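Yeoman Pouch Set – README

Hello, and thank you for taking an interest in this set! If you came for the two-arm pouch recordings, they are all in the folder called episodes, and you are welcome to use them. But please read the next few paragraphs before you train anything, as there is a fault in part of the data that cost us most of September to understand, and I would hate for it to cost you the same.

What is in the set

There are 1,384 episodes in all, recorded on the two-arm bench at Plernden. Each one has the head camera video, joint positions for both arms, gripper width and motor current for both grippers, and a short text line giving the task. The tasks are all to do with small fabric pouches: opening them, holding them open, turning them, and handing them from one gripper to the other. The people at Ivier wrote the recording software, and Graham Greenwood kept the bench running through the whole collection.

What went wrong

In 329 of the episodes the left gripper reports that it is closed when it is still partly open. The fingers stop on the cloth, the current rises the way it should, and then the width value drops to zero and stays there until the next open command. If you only look at the numbers, you would think the fabric had vanished. We first put it down to thin cloth and went on recording for quite a while – I'm sorry to say that was my call – until Graham put the video next to the width plot and saw that the two simply did not agree.
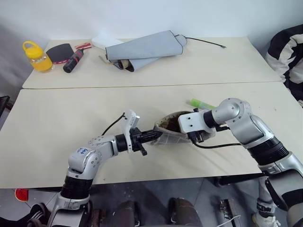 Pouch task, with a gripper at either side of the pouch and the left fingers at its open mouth.

The cause was a worn connector in the left gripper cable. When the wrist rolled past 65 degrees the cable pulled tight, the encoder dropped out for a moment, and the driver filled in a zero where it should have raised an error. So there were really two faults, one in the cable and one in the code, and either one alone would have been much easier to spot.

The part that worried us more was the force limit. It is worked out partly from the width, and a gripper that believes it is closed will keep squeezing. We lost 6 pouches to torn seams this way, and one afternoon Graham got a hard pinch on the thumb while freeing a snagged lining. He was fine, but that was the end of reaching in with the motors on. Both arms are now stopped and powered down before a hand goes anywhere near the fingers, and I would ask you to do the same if you repeat any of this on your own bench.

How to use the affected episodes

They are listed in left_width_fault.txt, one episode name per line. We left them in the set, as the video, the joint positions and the right gripper values are all good. Please mask the left width, and treat the left current with care after the drop. The old driver is in the tools folder for anyone who wants to reproduce the fault with the arm unloaded. Please don't run it for anything else.

Changes

11/19/19 – fault list added, driver now stops both arms on a lost encoder reading, left cable rerouted with more slack at the wrist.

Still open: the Uston gripper mounts have the same style of connector and we have not yet checked them past the same roll angle. If you have, do write and tell me how you got on.

Dennis Naylor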